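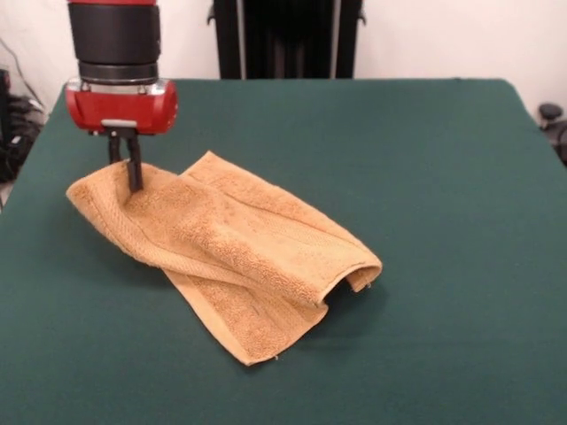 Myroslav Stelmakh writes to ask if a person who has never made a program can join, and if there is some test at the door. No, there is no test. Please come. Many of our members started from zero, and the first evening is mostly for looking and asking.

Bernham Robot Club: Frequently Asked Questions
Last updated 5/23/18

When and where do you meet?
Every Wednesday evening in Room 41 of the Florton building. The main door closes at 8, so if you come later, please ring the bell and wait a little. We make a pause in August.

How much does it cost?
The membership is 20 dollars for one term. Your first 2 evenings are free, and you can pay after you decide.

What will I do in the club?
This term the main project is cloth folding. Each team teaches the arm to take a towel, lift one side and put it down folded. It sounds easy, but a towel changes its form each time you touch it, so the same movement does not give the same result. Teams write their own program and keep a notebook of every try, also the bad ones.
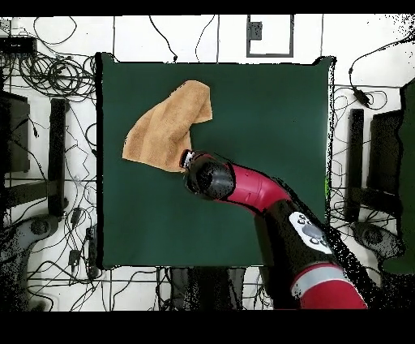 Photo: Bontu Fikre / Bernham Robot Club

Why towels and not shirts?
A towel has four corners and no sleeves. When a team can find a corner and hold it well, we let them try something more difficult.

Must I bring my own computer?
It is better if you have one, but we can lend you a laptop for the evening. Please write to us before Monday, because they are shared with the drawing class.

Can I touch the robot?
Yes, after the safety talk. The talk is given at the start of each evening and you need to hear it only once. When the arm is moving, hands stay away from the table. Long hair must be tied.

Is there a competition?
Yes, the Melnychuk Cup, in Erkutthorpe. A team gets points for straight edges and for time. Last year our team finished with 81 points. Going to the Cup is not an obligation, and you can stay in the club only for pleasure.

I missed some weeks. Can I come back?
Of course. Ask your team for the notebook and read the last pages before you change anything in the program.

Who do I write to with other questions?
Write to Bontu Fikre using the contact form on this site. Answers can take a few days during exams.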